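Ammonia Leak at Skedia Cold Storage Forces Evacuation of Night Shift

Nov 20, 2020

An ammonia leak in the compressor room at the Skedia cold storage warehouse on Bunder Road sent two workers to the hospital and kept neighbors indoors overnight, fire officials said. Both workers were treated for throat and eye irritation and released the next morning.

The leak was reported at 9:40 p.m. by a shift supervisor, Niilo Rautiainen, who smelled ammonia in the loading area and pulled the alarm. The 24 people on the night shift left through the east doors and gathered at the truck scales. Everyone was accounted for before the first engine arrived.

Fire crews found a failed valve packing on the high-pressure side of the refrigeration system. A hazardous materials team went in wearing full suits and closed the line by hand. Fans were then set up at the compressor room doors, and the air was tested at the fence line every half hour until readings dropped.

Skedia estimates that 559 pounds of ammonia escaped. The company must file a written report with the state, and that figure may change once the system has been weighed and recharged. 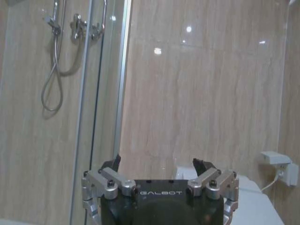 Neighbors Told to Stay Inside

An emergency phone alert went out to 313 households between Bunder Road and the rail line. It asked people to close windows, turn off fans and stay indoors. The alert was lifted at 3:15 a.m.

Some residents said the message came late. Violeta Fuentealba lives two blocks from the warehouse and said she could smell something sharp well before her phone went off. "I had already put towels under the doors," she said. "My mother was staying with us and she has trouble breathing as it is."

The county dispatch office said the alert was sent 26 minutes after the first call. The office is reviewing the timing. Residents who did not get the message can check their registration with the office by phone or in person. Landlines are signed up automatically, but cell phones are not.

If another alert is issued, the fire department asks residents to do the following:

Go indoors and bring pets in. Close all windows and outside doors.

Turn off heating and cooling systems that draw air from outside, and switch off kitchen and bathroom exhaust fans.

Move to an inside room above ground level if you can. If the smell is strong, close the door and lay wet towels along the bottom.
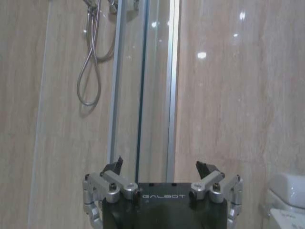
What Happens Next

The compressor room remains closed while the valve is examined. Skedia has hired Agbenyega, a refrigeration contractor, to inspect the rest of the high-pressure piping, and the work is expected to take two weeks. Part of the frozen stock was moved to another site. The dry storage side of the building has reopened.

Plant manager Geum-ok Baek said the valve passed its last inspection in October. She said the company would share the contractor's findings with the fire department and with residents who ask for them.

A public meeting will be held online - the link will be posted on the township website. Questions can be sent ahead of time to the township office, attention Armelle Poulain.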